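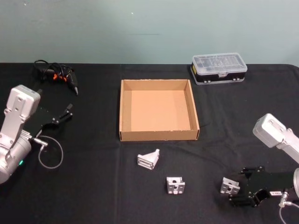
Flat paint in a workroom: scrub it, touch it up or start over?
Pineck Home Forum > Walls and Paint

dustybaseboards
OK, paint people, I need help. My back room is a pale gray-green in Murketti flat and I love it to death, but it marks if you so much as look at it. I've tried a damp sponge (smears), a dry eraser sponge (shiny spots, ugh) and one of those chalky putty things my sister swears by. I have most of a gallon left over from October. Do I keep dabbing at it or repaint the whole wall? I got a quote for 300 dollars and nearly fell off my stool.

twocoatsmin
Repaint, but one wall, corner to corner. Dabbing flat paint never blends once it's had a few months to age. You'll have a wall with freckles.

hallwaymartyr
Disagree with the above! I touch up flat all the time and flat is the EASIEST one to touch up. That's the whole reason builders use it. The trick is a mini roller, same nap as the original job, and thin the paint a little. A brush is what gives you freckles.

twocoatsmin
Sure, for a nail hole. Streaks all across a wall are a different animal.

dustybaseboards
It's streaks, lots of them, mostly in a band across the middle.
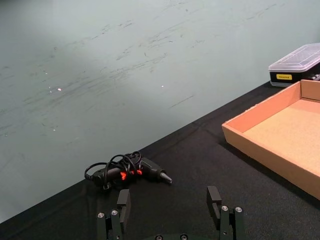 The wall over the black tablecloth, scuffs and all

hallwaymartyr
Oh. Okay, yeah, that's more than I was imagining. I still wouldn't pay 300 for it. One wall is an afternoon with a podcast on.

plumbbobby
Whatever you do, switch to eggshell or satin. I did our mudroom in satin and I wipe it down with dish soap - kids, dog, bikes, the works. Lambrakis had their satin at 44 a gallon when I was in there and they'll match any color off a chip.

saltboxsue
Please don't put satin on an old plaster wall unless you enjoy looking at every bump anybody ever troweled into it. We did our dining room and I cried. Real tears, at 10 at night, with a roller in my hand.

plumbbobby
Then skim it first?

saltboxsue
Easy to say when you're not the one sanding! 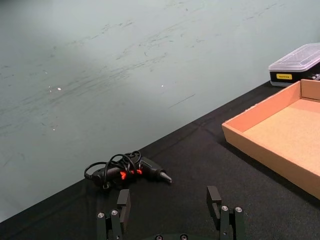 Page 2 of 3

dustybaseboards
Reading all this with my coffee. It's drywall, so no plaster drama. I'm leaning toward a washable matte, if that's a real thing and not just a sticker on the can?

twocoatsmin
It's real. It costs more (I paid 70 for mine) and you have to leave it alone while it cures. I scrubbed mine in the first week like an idiot and took the color right off. Give it a month.

hallwaymartyr
Or hang a rail! Chair rails were invented for exactly this. Brasix makes a plain flat one you can paint the same color as the wall so it doesn't look like grandma's parlor.

saltboxsue
Hey, I like grandma's parlor.

plumbbobby
Rail plus satin underneath, matte on top. Best of both.

dustybaseboards
Two sheens of the same green might make me crazy, but I'm going to paint a scrap board both ways and lean it in there for a few days. Does the leftover flat work as a base coat, or do I need primer?

twocoatsmin
Leftover flat is fine over flat. Wash the wall first, let it dry overnight, and strain the can - October paint always has boogers in it.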